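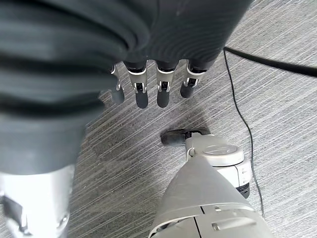

Ormsby Hand Club

The Ormsby Hand Club is a student robotics club at Jurville, and it's the only club I know of that spent its whole first year on fingers. I was a member for two years and I keep this page up for the club wiki, so forgive me if I wander off now and then (I always do). Everybody calls it Hand Club, even on the room booking forms.

Name

Ormsby is the building, not a person. New members ask every October! The club began in a ground floor classroom there, and when it moved upstairs to Room 482 the name came along.

What the club does

The main project is called Pludia. It's a long-running attempt to get a many-fingered hand and a plain gripper to work on the same job, which mostly means one passing things to the other. Handing over a foam block sounds like an afternoon's work. It took us most of a semester, and I still have strong feelings about foam blocks.

The trouble is letting go. If the fingers open too early the block lands on the floor, and if they open too late the two sides have a little tug of war until something trips. My group tried a fixed delay first, then a force threshold, then both together, and the last one is what the club still uses as far as I know. There's a long comment in the code about it that I wrote at one in the morning, and I'm sorry about the spelling.

Fingers with rubbery tips were a big topic in my time. Grip gets worse as they pick up dust and carpet fuzz, so wiping them down goes on the start-of-session checklist, right after checking the cables. Padded covers are the other thing people argue about. They're great when an arm bumps into a table leg, but they bunch up at the bends and then you can't see what the joint is doing. I was always on the pro-cover side. My best friend in the club was not, and we had this same argument every week.

Meetings

Meetings are on Saturday, starting at ten in the morning and ending whenever the building gets locked. The first hour is for new people, who learn how to stop everything safely before they learn how to start anything. After that it's open work time. Bring a sweater, the heating in Ormsby is off on weekends.

The Nindlow Handover

Once a year the club goes to a student competition called the Nindlow Handover. Each team gets 100 attempts at passing an object from one machine to another, and points depend on the object and on how cleanly it changes hands. Our best score is 682, from the year after I joined, and I was only there to carry batteries and yell. The soft objects are worth the most. The year I was on the driving team we skipped them completely to play it safe, which I still think was a mistake.

Joining

You don't need any experience, and I didn't have any either. Come to the Saturday session, wear closed shoes and tie your hair back. Dues are two dollars a meeting and go toward replacement fingertips and, in a good month, donuts.

See also: Pludia build notes; Nindlow Handover rules; Room 482 key list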